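Flolley
About us

Who we are

Flolley supplies woven baskets, trays and liners to bakeries, hotel kitchens, school cafeterias and produce counters. The company was started by Montserrat Quintero, who had been buying serving ware for a hotel group and kept a notebook of which baskets came back from the dishwashing area with broken rims. The notebook became a parts list, and the parts list became the first Flolley catalog.

The catalog now has 297 items in 4 product groups: table baskets, counter baskets, storage baskets and liners. We do not sell furniture, hampers or garden goods. Requests for these are passed on to Bañuelos, who share our loading dock and handle large woven pieces.

How an item gets into the catalog

Every basket is checked on a white table before it is given an item number. The white surface shows loose fibers and makes an uneven base easy to find. The check takes one person less than an hour and follows the same written sheet each time. Samples that do not pass go back to the weaver with the sheet attached.
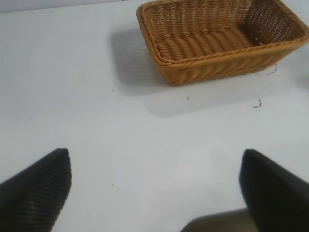

Rims fail before walls do. In our returns log, damage at the rim is the most common entry, followed by a strand pulled out of a corner. The inspection sheet therefore starts at the rim and works down to the floor. A thick, rolled, braided edge like the one on this rectangular basket is checked by hand along its full length, with the join located and marked on the sheet. The floor comes next. Parallel ridges across the inside hold a liner slightly off the base, and the inspector confirms that they run evenly from wall to wall. Open lattice in a wall is acceptable in table and counter baskets. It is not accepted in storage baskets intended for small dry goods -- rice and lentils get through.

Rounded corners are preferred. Square corners give a little more usable space but are harder to brush clean, and liners wear through at the fold.

Sizes and fit

We measure baskets at two heights, the mouth and the base. Many suppliers give the mouth dimension only. With a flared basket this leads to orders that fit the shelf on paper and then overhang it, or to liners that bunch up at the bottom. Both dimensions are printed on the item card, with the mouth first. Height is taken at the middle of the long side, since corners may sit slightly higher on handwoven pieces.

Stacking is tested with 3 baskets of the same item. They have to separate with one hand holding the lowest basket and one hand lifting. If they bind, the item is sold as non-stacking and the card says so.
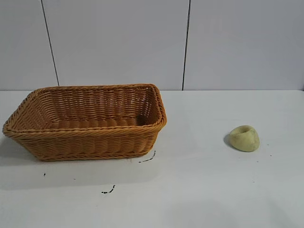 Rectangular basket with flared walls, empty, on the white table.

Liners

The liner range is sold under the name Skindance. The name came from Leopoldo Tlapale, who runs our sewing room and had been using it on his cutting patterns for some time before it was put on a label. Skindance liners are cut to the base dimension and eased out to the mouth, with a fold-over hem that covers the rim. They are available in plain cotton and in a heavier washed twill. Both can be machine washed. Shrinkage is allowed for in the pattern, so a new liner will feel a little large until the second wash.

Liners for baskets bought elsewhere can be made to order. Send the mouth, base and height measurements, plus a note on whether the corners are rounded. A tracing of the base on kraft paper is better than any measurement.

Care and repair

Woven ware should be brushed out before it is wiped. Use a damp cloth and dry the basket upside down on a rack. Do not leave it standing in water. Natural strands swell, and synthetic strands trap water in the braid.

A lifted strand can usually be tucked back and fixed in place. We repair our own items at no charge in the first year and at a flat rate after that. Last year the repair bench handled 1,573 baskets. Over half needed only a rim strand secured.

Never

The internal rule book at Flolley is called Never. It is a short binder kept at the packing station, and new staff read it on their first morning. Typical entries: never lift a basket by one side of the rim; never pack a liner damp; never substitute an item without calling the customer. Entries are added by whoever had the problem, and Montserrat signs the page.

Visiting

The sample room is open to trade customers by appointment, mornings only. Bring a shelf measurement if you have one. The sample room closes for stock count in September -- orders ship as normal during that time.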